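Petits pains au sésame : comment les garder moelleux jusqu'au lendemain ?

Posté par mie_tendre42
Rubrique : Boulangerie maison > Conservation

Bonjour à tous,

Je me suis lancée dans les petits pains briochés au sésame en janvier et depuis je n'arrête plus, toute la maison en réclame ! La recette est au point (enfin je crois), la dorure aussi, mais je bute toujours sur la même chose : le lendemain. Si je les laisse à l'air libre sous un torchon, ils sont secs au petit déjeuner. Si je les enferme, la croûte devient collante et le sésame se détache dès qu'on les touche.

J'en fais une dizaine par fournée et on n'en mange que la moitié le soir même. Le reste part dans des boîtes transparentes à couvercle rabattable, le modèle peu profond de chez Cluvau. Je ne les range pas vraiment, je les pose comme ils tombent, et ils se touchent.

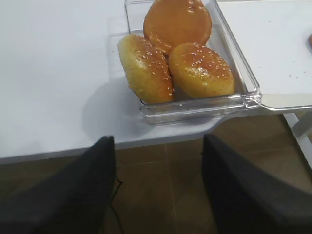

Mes questions, du coup :

- Est-ce que la boîte est trop petite pour trois pains ? Est-ce qu'il faut éviter qu'ils se touchent ?
- Vous attendez combien de temps avant de fermer le couvercle ?
- Le frigo, oui ou non ? Ma belle-sœur ne jure que par ça et moi je les trouve durs comme du bois en sortant.
- Et pour le sésame qui se décolle, vous avez un truc ? J'en retrouve toujours au fond de la boîte.

Pour info, ma pâte c'est farine, lait, un œuf, beurre, levure fraîche, et je dore au jaune d'œuf avec une goutte de lait. Merci d'avance !!

2 réponses

fournil_du_dimanche

Coucou ! Alors pour moi la boîte n'y est pour rien, c'est le moment où tu fermes qui change tout. Un pain encore tiède dégage de la vapeur, elle se dépose sur le couvercle, elle retombe sur la croûte et voilà ta dorure qui colle. Moi je les laisse sur grille jusqu'à ce que le dessous soit complètement froid au toucher (le dessous, pas le dessus, c'est lui qui traîne), et ça prend facilement deux heures dans ma cuisine. Ensuite seulement je ferme.

Qu'ils se touchent, ça ne me dérange pas, les côtés restent même plus tendres. Par contre j'évite de les empiler ou de les coucher, la croûte dorée marque vite contre le plastique et on perd des graines.

Le frigo, NON. La mie rassit plus vite au froid, tu as raison contre ta belle-sœur (ne lui dis pas que ça vient de moi). Si tu sais que tu ne les mangeras pas le lendemain, congélateur direct dès qu'ils sont froids, un par un dans un sachet. Je les sors le soir et le matin je leur donne quelques minutes à four doux, ils sont presque comme au premier jour.

Pour le sésame : deux couches de dorure. Une après le façonnage, une juste avant d'enfourner, et les graines tout de suite sur la deuxième, en appuyant à peine avec la paume. Il en tombera toujours un peu, j'ai arrêté de me battre. Celles du fond de la boîte finissent dans la salade.

Ah, et si tu veux gagner un jour de moelleux, essaie le tangzhong : tu prélèves un peu de farine et de lait de ta recette, tu fais épaissir à la casserole en remuant, tu laisses refroidir et tu ajoutes au reste. J'étais sceptique, maintenant je ne fais plus de brioche sans.

papimitron

Sac en papier dans un sac plastique, et c'est tout. Ma mère faisait comme ça. Sinon 10 secondes au micro-ondes, avec un verre d'eau à côté, et on mange tout de suite.

mie_tendre42

Merci à vous deux ! Je fermais beaucoup trop tôt, je crois que je tiens mon coupable. Je teste la double dorure à la prochaine fournée et le tangzhong quand j'aurai le courage de salir une casserole de plus. @fournil_du_dimanche, quand tu dis four doux, c'est 100 degrés ou plus ?

fournil_du_dimanche

Plutôt 150 chez moi, mais mon four est mou. Surveille la couleur des graines, elles brunissent avant le reste.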